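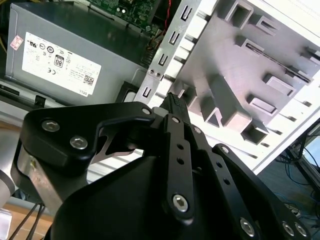
March
Minutes taken by the secretary, Pesonen Street Computer Reuse Group

Meeting opened at 6:30 p.m. on Tuesday in the back workshop. Quorum was met. Minutes of the last meeting were approved with one correction: the Zornon pickup was 22 towers, and the earlier minutes had 12.

1. Stock

52 desktop towers are on the shelves. 12 have been wiped, tested and boxed for the Prelo school order. The rest are waiting for parts or have not been opened yet. Laptops were not counted this month.

It was agreed that no more towers will be accepted from Zornon until the shelf by the side door is clear. Monitors can still come in.

2. Teardown and rebuild steps

The group went over the order of work for towers, as people have been doing it differently. Agreed order:

- Unplug, hold the power button in for a few seconds, lay the tower on its side and take off the side panel.
- Write down the make and the form number before anything is pulled.
- Remove drives first. Drives go straight to the wiping shelf with a tag.
- Leave the power supply in unless it fails the tester.
- Cooler off, old paste cleaned from the processor lid, new paste on, cooler back on.
- Memory and cards last. 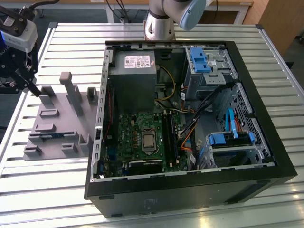

Tower on the aluminum table with the side panel off and no cooler on the processor.

There was some discussion about whether to take the processor out of the socket for cleaning. Agreed to leave it in place. Two boards were lost to bent pins over the winter, and both had been cleaned with the processor out.

Drive rails: the blue plastic ones are running short. Anyone scrapping a case should pull the rails and put them in the rail bin, including single ones. SATA cables of any color go in the cable drawer, coiled and tied. Cables with a broken clip go to scrap.

Expansion cards are to be tested in a known good board before going on the shelf. Untested cards have been turning up in the tested box again. The tested box will get a lid.

3. Tables

The slatted aluminum table is the one to use for open cases. Small screws drop through the slats, so a tray should go on the floor under it. A second magnetic dish was requested. Approved.

The other table is for packing only. Please stop leaving mugs on it.

4. Money

Balance stands at $2000 after the rent was paid. Dedeo has quoted for thermal paste, wipes and a power supply tester. The paste and wipes were approved. The tester was put off until next month so a second price can be obtained.

5. Prelo school order

The school has asked for delivery to the rear entrance before 9 a.m. Each tower needs a keyboard, a mouse and a power cord in the box. Power cords are fine for quantity. Mice are short by a few and will be taken from the drop-off bin once tested.

A question was raised about setup sheets. The old sheet still mentions the previous login screen and needs a rewrite. A draft will be brought to the next meeting.

6. Other business

The side door sticks again. The landlord has been told.

Scrap metal will go out at the end of the month. Empty cases should be stacked by the roll-up door with the side panels taped on.

Next meeting: same day and time next month, back workshop. Meeting closed at 7:40 p.m.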